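Subject: Re: [desk-keeping] One tray or many small boxes?
From: Zeyu Yu
Date: June 3, 2024

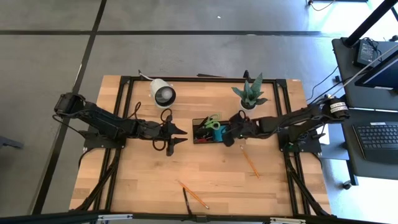
Dear all, dear Morenike,

I read your message two times, and I want to answer on the question of the tray, as I have changed my opinion since the winter. Before, I was on the side of the small boxes. I had a set from Mivar with separate places for clips, pens, erasers and so on, and I was proud of it for maybe one month. Now I am for one shallow tray and nothing more. The tray in my picture is black and low, so a thing like the scissors can lean with the handles up at the edge, and bright green handles I find without searching. The other things are crowded under them, I admit it. And two yellow pencils are still lying on the wood, so please do not think that I write as a person with perfect order.

> On Friday Morenike Okoro wrote:
> I am redoing the desk in our small office and I keep going back and
> forth. Efe Sani says one tray for everything, put it in the middle
> and stop thinking. I worry that one tray becomes a drawer without a
> front. Everything goes in and I have to dig for the one pen that
> works. With boxes I at least know where the pens are.
>
> Also, what do you do about plants? I had a fern on the old desk and
> the leaves were in my papers all day. And does anyone have a lamp
> that does not take half of the table? Mine has a foot as wide as a
> dinner plate.
>
> The new top is 60 cm deep, so I can't be generous with anything.
>
> Morenike

About the digging. You are right that it happens. My rule is about the height and not about the number of things. If the tray is so low that a pair of scissors does not fit flat without showing, then you will see when it is too full. My old box from Mivar was deep, and at the bottom I found 16 keys for furniture that I do not own anymore. A shallow tray does not hide such things for so long. I empty mine on the first Monday of the month, which is today, and it takes me 8 minutes, with the radio on.

What I take out goes in three directions. Things I used in the month go back in. Things I did not use but need (the stapler, for example) go to the drawer. The rest goes to the shelf in the corridor, where other people may take it. Garba Ekpo took my second tape holder from there in the same hour and I was a little offended, I don't know why.

About where to put it. Efe says in the middle, and for sorting I agree, you have your hands free from both sides. For working I would not do it. With 60 cm of depth you will have the tray under your elbows or behind your keyboard. Put it on the side of the hand you write with, and turn the handles of the scissors to you.

About pencils. They roll. I tried a cup, but a cup on a small desk falls when you pull a paper from under it, and I had graphite dust on a contract once. Now the pencils should live in the tray like the rest. I write "should" because you have seen the two on the wood.

About plants. A fern is too wide, I think. I would take a small succulent, the type with pointed leaves that go up. The leaves stay over the pot and don't lie on the papers. A white pot is nice on a light wood, it looks clean, but it shows every drop of soil, so wipe it when you water. Yetunde Onkonwo... excuse me, Okonkwo, I always write your name wrong, Yetunde! She told me that she waters hers only when the soil is dry until the bottom, and I follow her. Keep it at the far edge of the table, away from the tray.

About the lamp. I have no good answer. There is a clamp lamp from Bomora which I use at home, and it takes very little place, but the clamp left a mark in my table and I had to sand it. If your top is soft wood, put a piece of felt or thick card between. The cable should go out at the back edge. Mine went across the table for a long time, and each time I moved a book I moved the lamp also.

One question from me for the list. My top is light wood in strips, glued side by side, and I would like to know what others put on such a surface. The man in the shop at Ogbonna sold me an oil and said two times per year. My neighbor says wax only. I have sanded with 280 paper before the oil, is this too fine? I read both yes and no.

Morenike, please write which one you choose. If it is the boxes, you can have my Mivar set, I only have to find the cover.

With kind regards,
Zeyu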